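4. Placing the Duggan dehumidifier

4.1 Choose a level and firm surface. The Duggan can stand on the floor or on a strong table.

4.2 Leave 50 cm of free space on the side of the air outlet, and 11 cm on all other sides.

4.3 Keep curtains and papers away from the air inlet.

CAUTION: Do not lift the unit when the tank is full. Water can enter the electric part.

5. First start

5.1 Push the tank in until you hear a click. If the tank is not fully in, the red lamp stays on and the fan will not start.

5.2 Connect the plug directly to the wall. Do not use an extension cord.

5.3 Press POWER, then set the humidity with the + and - keys. For a living room we advise 47 percent.

5.4 Close doors and windows - otherwise the unit will work without end.

Note: In the first hours the tank may stay almost dry. It is normal in a cool room.
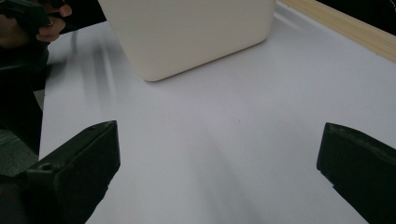
6. Filter

6.1 Wash the filter every two weeks in lukewarm water, without soap. In August, or in any very humid month, do it weekly.

6.2 Let it dry in the shade before you put it back.

6.3 Replace the filter after 4,000 hours. Order only the Jarow type.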